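Retwood Toy and Learning Library
Frequently Asked Questions

Last updated August 18, 2023

The Retwood Toy and Learning Library lends toys, puzzles, games and early learning materials to families, licensed home daycares and classroom teachers. The answers below cover the questions our front desk receives most often. Borrowers should also read the Lending Agreement, which they sign when they join. Where this page and the Lending Agreement differ, the Lending Agreement applies.

MEMBERSHIP

Who may join?
Any adult who lives or works in the town of Retwood or in the Wollitz school district may open an account. The account holder must be at least 18 years old. Children do not hold accounts of their own and borrow under the account of a parent, guardian or teacher.

What do I need to bring?
Please bring one form of photo identification and one document that shows your current address or place of work. A lease, a utility bill, a pay stub or a school staff card is acceptable. Photocopies are not.

Is there a fee?
Family membership is free. Daycares and classrooms pay an annual fee of $63, which covers up to three named staff members at the same site. The fee is not refunded if a membership is closed before the end of the year.

How do I renew?
Memberships run for twelve months from the date of joining. A renewal notice is sent by email in the final month. You may renew by replying to the notice, provided your address has not changed and no items are overdue.

BORROWING

How many items may I take out at one time?
Families may borrow five items. Daycare and classroom accounts may borrow 18. A boxed set counts as a single item regardless of the number of pieces in it.

How long may I keep them?
The loan period is three weeks. Items may be renewed twice unless another member has placed a hold. Large outdoor items, including balance beams and play tunnels, are lent for one week and may not be renewed.

How large is the collection?
The catalog currently lists 3,593 items. Not all of them are on the shelves at once. Seasonal materials are kept at our storage site on Dela Peña Avenue and may be requested with two working days' notice.

Can I choose items by age or skill?
Yes. The online catalog may be searched by age range, subject and type of play. Each record also carries one or more skill labels, such as counting, early reading, pretend play, building, or shape and color. These labels are a general guide and do not replace the advice of a teacher or therapist. 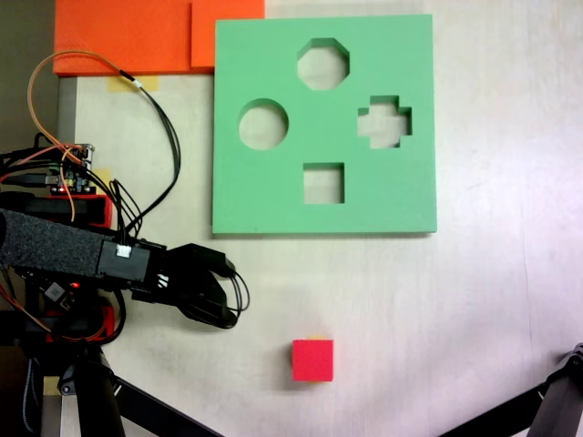

Shape and color: green foam board with four openings, and a red cube.

Do you lend materials for children with special needs?
Yes. The Rarero Collection holds weighted items, switch toys, large-grip puzzles and materials for quiet play. It is open to all members, but families with a referral from a school or clinic receive priority on holds. Questions about this collection should be sent to its coordinator, Bastien Delorme, through the contact form.

Can I place a hold on an item that is checked out?
Holds may be placed online or at the desk. When the item is ready, you will receive an email and have five days to collect it. After that time it passes to the next member on the list.

RETURNS, CLEANING AND REPAIRS

Do I need to clean items before I return them?
Please wipe hard surfaces with a damp cloth and mild soap, and let them dry fully before packing. Fabric items should be returned unwashed in the bag provided - our staff launder them according to the maker's label. Do not use bleach on any item.

How are items cleaned between loans?
Every item is cleaned and inspected by staff before it goes back on the shelf. Foam and unfinished wood are wiped by hand and air dried. Items that cannot be cleaned to our standard are withdrawn.

What happens if a piece is missing?
Tell us when you return the item. If the set can still be used, there is no charge for the first missing piece, and we will hold the record open for 30 days in case the piece is found. If the set cannot be used without it, the account holder may be asked to pay for a replacement piece or, where none is sold, for the full set.

What are the late fees?
Family accounts are not charged late fees. Daycare and classroom accounts are charged 50 cents per item for each day overdue. Borrowing is paused on any account with an item more than two weeks late.

SAFETY

Are your items checked for recalls?
Staff review public recall notices each week. If an item you have on loan is recalled, we will call you as well as send an email. Please stop using it at once and return it at your next visit.

May children under three use any item?
No. Sets with small parts are marked with a yellow sticker on the container and are not meant for children under three. The account holder is responsible for supervising play at home or in the classroom.

DONATIONS

Do you accept used toys?
We accept clean, complete items in working order. We cannot accept soft toys, car seats, cribs, helmets or anything that has been repainted. Donations are received at the desk during open hours and should not be left at the door. We hold one donation drive each year in November, when larger items may also be dropped off at the storage site.

Will I receive a receipt?
A written receipt is given on request. The library does not assign a dollar value to donated goods.

OTHER QUESTIONS

May I hold a playgroup or party at the library?
The activity room may be reserved by members for playgroups of up to 12 children. Private parties are not permitted.

How do I make a complaint or appeal a charge?
Appeals must be made in writing within 30 days of the charge and addressed to the director, Þórarinn Hviid. A written reply will be sent within ten working days. Borrowing may continue while an appeal is under review - the disputed amount is not collected during that time.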